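Search this site Enter keywords Go

Intake and Privacy Walk-Through Checklist, Pludham Community Clinic
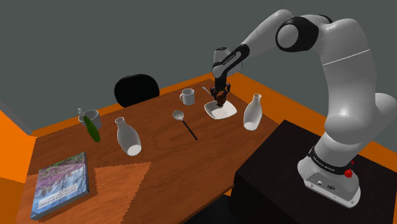 Completed Thursday, doors open, normal patient load. The form has 10 items, marked OK, Fix, or Not checked. Comments follow each item. Last round's open items are carried over at the end.

1. Intake form has separate lines for legal name and name used. OK
Both are on page one. The old version is still in the drawer at the Terby desk. Recycle it.

2. Name used shows on the call list. Fix
It shows in Brovus on the scheduling screen but drops off the printed list. Staff at the front desk have been writing it in by hand. Two were missed this morning.

3. Pronoun field is optional and can be left blank. OK

4. Patients can't be overheard at check-in. Fix
The second window is too close to the chairs. I could hear a date of birth and a medication name from the first row. Move the row back or close that window when the room is full.

5. Single-user restroom open to any patient, lock works. OK
Lock was replaced in December. The sign is fine. The grab bar is a little loose at the wall end, so I sent a work order.

6. Depression screen given in private. OK
Done in the exam room on a clipboard. Completed forms go straight to the nurse.

7. Crisis line number posted in exam rooms and restroom. Fix
Posted in 7 rooms. Missing in the lab draw room and the restroom.

8. Lab ranges reviewed by a clinician for patients on hormones. OK
Pulled 77 charts out of 1383 active. All had a clinician note next to the flagged result.

9. Sharps containers below fill line. OK
The one in the injection teaching room is close. Swap it this week.

10. Staff training current. Not checked
The Vaher training log was down. Try again before the report goes in.

Carried over from last round:
Referral list for counselors has dead phone numbers. Still open. Over half were called and corrected, the rest are marked in pencil.
Billing letters use the legal name on the envelope. Still open, waiting on Brovus.
Water cooler leak by the side entrance. Closed.

Recheck items 2, 4 and 7 first. Item 4 needs to be looked at with a full waiting room, before 11 a.m. if possible.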